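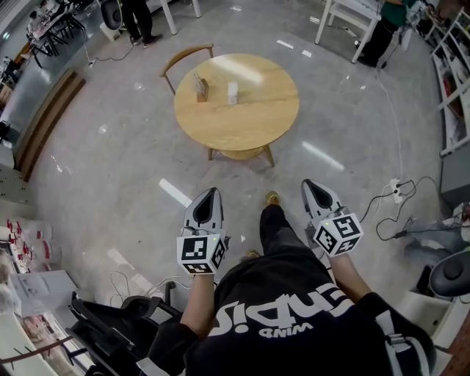
4 圆桌及其周边的使用

4.1 房间与家具

本节讨论公用房间中的小型圆桌。前一节分析的长桌和靠墙工作台大多有固定的用途,桌面上的东西也归具体的人管;圆桌的情况要松散得多。在Hangate、Cikov、Tejada和Jastby四处地点,我们共选取5个房间,其中Hangate占两间,分别记作H1和H2,其余各一间。五个房间都放有至少一张圆桌,同时也都有供站立或久坐工作的方桌或长桌,人员在两类桌子之间来回走动。

H1的布置见图1。圆桌为浅色木制,桌腿外撇,桌面下设一层搁板。桌后放着一把木椅,椅背呈弧形,椅腿较细,收在圆桌的远侧。地面是浅灰色抛光石材,带白色纹理,顶灯在上面映出几条亮带。房间的另一侧有深色木制工作台,台面上摆着各种设备和物品;白色的桌子则分布在圆桌以外的位置,旁边有人站立。左侧地面有一道抬高的木质台阶边沿,斜向穿过。

H2面积小于H1,圆桌直径也略小,没有搁板。Cikov的房间铺木地板,圆桌靠窗,一侧抵着暖气罩,实际可用的只有半圈。Tejada的圆桌是四处当中最重的一张,独柱底座,三年内没有挪动过位置。Jastby的房间兼作通道,圆桌处在两扇门的连线附近,使用者普遍抱怨背后有人经过。

各房间的家具均为原有家具,研究期间没有增减,也没有要求使用者改变摆放习惯。我们只在开始时绘制了平面图,标出桌椅的初始位置、插座、门的开启方向和主要走动路线。

4.2 记录方法

观察为期5周,采用定时巡查的方式。记录员在工作时段内按固定间隔进入房间,在平面图上标出圆桌周围椅子的位置和朝向,登记桌面与搁板上的物品,并注明当时有无人员坐在圆桌旁。记录员不与在场人员交谈,也不整理任何物品。全部巡查共得到有效记录849条。因房间临时关闭或平面图填写不全而作废的记录不计在内。

物品登记分三类。第一类为常驻物,指连续多次巡查中都在桌上、位置变化很小的东西,如卡片座、小罐、笔筒。第二类为过路物,即由某人带来、随后带走的东西,如水杯、笔记本、外套。第三类为滞留物,指带来的人已经离开而东西仍然留下的情形。滞留物与常驻物的界限有时不清楚,一只空盒在桌上放了几天以后,使用者往往就把它当成桌子的一部分。登记时以房间负责人的说法为准,负责人也说不清的归入滞留物。

椅子的位置按与桌沿的关系记为“收拢”“半开”和“离桌”。收拢指座面前缘进入桌面投影以内;半开指座面前缘在桌面投影以外,但坐下后仍可以伸手够到桌面;离桌指椅子已经移到够不到桌面的地方,或者朝向与圆桌无关。黑色办公椅和木椅分别登记。早期的几次记录没有区分椅子种类,后来由Patricio Olmedo对照平面图逐条补录,无法判断的留空。

4.3 桌面物品

圆桌桌面的常驻物都不多,体积也小。图1所示的桌面左侧有一个插着卡片的小木块,中间偏左有一个白色小圆筒。这种布置在其他房间也能看到近似的例子:Cikov的桌上长期放着一只浅碟和一摞杯垫,Jastby的桌上是一个名片盒。常驻物一般不占据正中,多偏向较少有人落座的一侧。Tejada是例外,那里的圆桌正中放着一盆绿植,坐在对面的两个人要略微侧身才能看见彼此,但没有人把它移开过。

过路物的数量随时间变化明显。上午的桌面较空,午后开始增多,到傍晚又减少。使用者带来的物品大多放在自己座位正前方,很少越过桌面中线。当两人同坐时,中间会自然空出一条狭长区域,宽度与两人是否相识有一定关系,相识者之间的空隙较窄。圆形桌面没有可以倚靠的直边,笔记本电脑的后缘常常悬在弧线以外,或者被推到更靠里的位置,这时桌面的有效面积下降得很快。直径较小的H2圆桌上,两台笔记本电脑同时打开以后,就只剩下放杯子的地方了。

滞留物主要出现在下午晚些时候。最常见的是杯子,其次是打印纸和充电线。滞留物在圆桌上停留的时间比在长桌上短。长桌上的杯子可以放到第二天,圆桌上的杯子则多在当天被收走,收走的人经常不是使用者本人。我们在访谈中问及这一点,几位受访者的回答相近:圆桌“看上去是大家的”,坐下之前顺手清一清比较方便。

4.4 搁板

带搁板的圆桌有两张,分别在H1和Cikov。搁板原本可以分担桌面上的物品,实际的使用却很有限。两张桌子的搁板在大部分记录中为空,或者只有不常取用的东西,如旧杂志、备用插线板和折叠好的桌布。坐在桌旁的人看不到搁板上放了什么,取东西要弯腰,还要避开对面人的膝盖和外撇的桌腿。Cikov的一位使用者说,她在搁板上找到过自己一个月前丢的雨伞。

搁板对坐姿也有影响。搁板较低时,腿只能伸到桌腿外侧,坐的人会把椅子往后移,身体与桌沿之间留出一段距离。这使得“半开”状态的椅子在带搁板的圆桌旁更多。没有搁板的H2圆桌旁,椅子在有人使用时多数能推到接近收拢的位置。Tejada的独柱底座同样方便伸腿,但底盘较大,脚会踩在上面,底盘漆面的磨损集中在两个方向,正好对应最常用的两个座位。

4.5 椅子的位置

木椅与办公椅的表现差别较大。木椅在无人使用时多处于收拢状态,人起身以后通常会顺手推回。带轮的办公椅很少被推回,离桌的比例明显偏高,在房间里移动的范围也大得多。H1的记录中,办公椅常常停在圆桌前方的空地上,面向圆桌,坐的人把腿向前伸直,与桌子之间隔着一段地面。按照我们的分类,这应当记为离桌,可是坐的人显然仍以圆桌作为朝向的依据。为此我们在第二周增加了“朝桌离桌”一项,此前的记录没有回补。

朝桌离桌的出现与房间的空地大小有关。H1和Tejada的圆桌前有较宽的空地,这种坐法较多;H2几乎没有。Jastby虽然有空地,但那里是通道,椅子停留一会儿就会被移开。在H1,抛光石材地面使椅子容易滑动,移动时也较安静。Cikov的木地板上有几道平行划痕,从圆桌延伸到工作台,应为拖动木椅所致,后来椅腿加了毡垫,划痕没有继续增加。

地面高差对椅子的位置也有约束。H1一侧的木质台阶边沿限制了办公椅的活动,靠近台阶的一侧很少停放椅子。使用者并没有提到自己在避让,但平面图叠加以后,椅子的分布在台阶前留下一条清楚的空带。类似的空带在Jastby的门口也能看到,那里的边界由门扇开启的弧线决定。

4.6 与工作台的关系

圆桌与周围工作台的距离决定了它承担哪一类活动。距离较近时,圆桌容易成为工作台的延伸,临时放不下的盒子、工具和纸张会先搁到圆桌上。距离较远时,圆桌更多用于坐下说话、喝水和短时间阅读。H2的圆桌离工作台只有一步,桌上的滞留物中盒子的比例在各房间中最高。H1的圆桌四周较为宽敞,工作台上的东西很少转移到圆桌,成排的物品和纸盒一般沿墙边放置。

站立工作的人对圆桌的使用也有影响。有人在旁边的高桌或工作台前站着时,圆桌旁坐的人倾向于选择能看到对方的座位,背对站立者的座位最后才有人坐。这一倾向在Jastby最强,在Tejada较弱。Tejada的工作台与圆桌之间有一排矮柜,坐下后视线大致被挡住。

需要指出,各房间的人员构成和作息并不一致,距离与用途之间的对应关系也可能受其他因素影响。Cikov的圆桌离工作台不远,却很少堆放物品。当地负责人的解释是,那张桌子每天中午要用来吃饭,上午放上去的东西到时都得拿走,久而久之就没有人往上放了。午餐在其余房间均不在圆桌上进行,因而无法比较。

4.7 局限

巡查只能得到间隔时刻的状态,两次巡查之间的变化没有记录,短暂停留的物品会被漏掉。搁板上的物品有时被桌布或人的腿遮住,登记数可能偏低。“半开”的判断依赖记录员对伸手距离的估计,不同记录员之间存在差异,在Tejada尤其明显。椅子种类的补录仍有一部分空缺,涉及椅子种类的比较均已剔除这些记录。圆桌的高度和椅面高度只在开始时测量过一次,可升降的办公椅在观察期间的高度变化没有纳入分析,下一节对坐姿的讨论因此只限于木椅。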